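Laltthorpe Play and Sorting Guide
Section 3. Making and filling the paper bowl 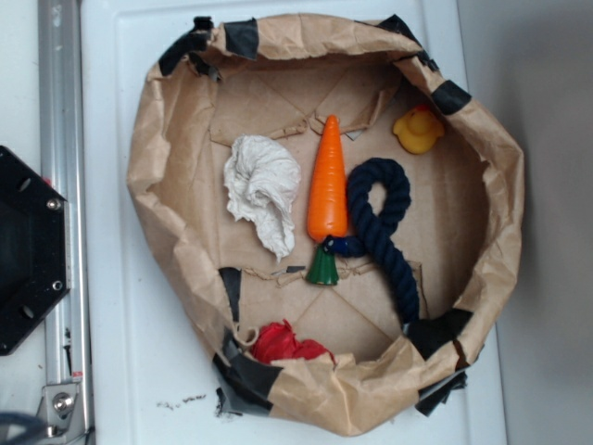 Baiba Urbonaitė wrote to us after the first edition that her bowl opened at the side on the second day, and she asked if the tape must go all the way around. It does not have to. Her walls were one layer only, and one layer of kraft paper is too soft for a bowl that children will pull towards themselves. Step 4 is now written more clearly, thanks to her letter.

3.1 What you need

Brown kraft paper, from the roll or from old parcels
Black cloth tape, or other strong tape
Scissors
A flat table
Things for the inside (see 3.3)

Paper with a shiny coating is not suitable. It will not keep a crease, and the tape comes off from it.

3.2 Making the bowl

1. Cut 2 sheets of paper, each long enough to reach from your elbow to past your fingertips. Lay one across the other.

2. Crumple both sheets together into a ball, then open them again. Repeat this until the paper feels more like cloth. New paper is stiff and will stand up badly.

3. Press the middle flat on the table with your palm. Creases and seams will stay visible in the bottom and this is normal. Only make sure there is no big lump, or round toys will always roll to the same place.

4. Lift the edges and fold them inward, so the wall has two layers at the rim. Work slowly around the bowl. The wall should be high enough that a small toy lying against it does not fall out when the table is bumped.

5. Put tape over the rim wherever a fold wants to open. Press one half of the strip outside and the other half inside. Where the paper is weak, use a wider patch. The strips do not need to be at equal distances.

6. Leave the bowl to rest for 30 minutes. After this, push the walls gently from outside and add tape if something moves.

Note: It is allowed that the bowl is not perfectly round. Wrinkled walls are stronger than smooth ones.

Caution: Do not use staples. The points can come through the inside of the wall and scratch fingers.

3.3 Filling the bowl

1. Choose things which feel different in the hand. A toy carrot, a yellow rubber duck, a braided rope toy and a crumpled white cloth go well together. Something bright red and crumpled near the wall gives a good colour to search for.

2. Put the cloth in first and leave it bunched. A folded cloth lies too flat and is hard to pick up.

3. Lay the rope with a loop at one end. If it is pushed in straight, it will press on the wall and open the tape.

4. Add the hard toys last. They may touch each other.

Note: One thing may be partly hidden behind the fold of the wall. For the youngest players, keep everything in plain view.

Caution: Check the rope for loose threads before each use. Small children must not play with it alone.

3.4 Care and storage

Keep the bowl dry. If the bottom becomes wet, take everything out and make a new one, as wet kraft paper tears when it is lifted.

Empty the bowl before you carry it, and hold it with both hands under the bottom, never by the rim.

Old tape can be covered with new tape, but not more than 2 layers. Before recycling the paper, cut the taped parts away and put them in the garbage.

For washing of the toys, see Section 5.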